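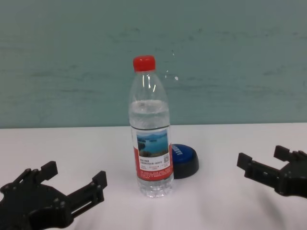 Setting Up a Two-Arm Bench for Bottle Handling, Part 3: Grippers, Zeroing and First Grasp

Victor Mushi
October 20, 2019

Search this site Go

Parts 1 and 2 covered the arm bases and the wiring. This part starts with both arms bolted down, powered and answering on the bus. By the end, either gripper should close on an upright bottle, lift it a short distance and set it back down without tipping it. Passing a bottle from one arm to the other is left for Part 4.

The software is the Clitell controller, version from April or later. Earlier versions store the jaw limits in a different place and the commands below will fail with a range error.

What you need

Two parallel-jaw grippers, matte black in my build, with squared fingertips. A sealed plastic water bottle with a screw cap. A plain light cover for the table. Hex keys, a steel ruler and a strip of thin rubber sheet. A Hotham stop button or any other normally closed switch that cuts motor power.

1. Check the jaws by hand

With motor power off, slide the fingers through their full travel. Both should move the same distance from the center line. If one lags, loosen the linkage screws a quarter turn, center the fingers and tighten again. Printed linkages bind easily when the screws are too tight — stop as soon as the joint has no side play.

Do this for the left gripper, then the right. The two are mirrored, so swap the sign of the offset when you copy values across.

2. Set the jaw limits

Power the motors. Open the jaws until the fingers are just short of the hard stop and save that position:

clitell jaw left --save open

Close the jaws until the tips touch without pressing:

clitell jaw left --save closed

Repeat for the right side. Read the values back. On my build the span between open and closed is 2,000 encoder counts on each gripper. A difference of more than 14 counts between sides means a linkage is still off center; go back to step 1.

3. Cover the table

A white cover gives good contrast against dark grippers. Cloth is fine for approach tests, but it folds, and a fold under the base of a bottle is enough to change its height and lean. Pull the cover flat in the grasp area and clip it at the back edge. Creases elsewhere can stay.

4. Place the bottle

Stand the bottle midway between the two arms. Both grippers should be open and several centimeters away from it before any motion command is sent.

Use the same bottle for every run, filled to the same level. A part-filled bottle is harder than a full one, as the water moves when the arm stops and the load shifts with it. Leave the label on. Paper grips better than bare plastic, and the label edge is a useful height mark.

Keep the cap tight. A sealed bottle resists squeezing much better than an open one.

5. Teach the approach

Jog the left arm until its fingertips point toward the lower part of the bottle. Stay level with the table. Save three points: standoff, pregrasp and grasp. At the grasp point the bottle should be centered between the fingers with equal clearance on both sides. Check this with the ruler, from above.

Keep anything else on the table out of the swept path. The controller has no collision model and will drive a finger into whatever is there.

6. Close and lift

Set the current limit low and raise it in small steps:

clitell grip left --limit 100

The value is in milliamps. Close, wait for the motor to settle, then lift slowly. If the bottle slides, lower it, open the jaws and raise the limit. If the wall dents, back off one step and glue rubber sheet to the fingertips instead.

Known problems

Jaws drift open while holding: the idle timeout is set to its default. Change it to zero.

Bottle tips during approach: one finger is arriving first. Repeat step 5 at half speed.

Right gripper moves the wrong way: the offset sign was not swapped.

Part 4 uses the Hirvonen timing script for the handover.

14 comments
Share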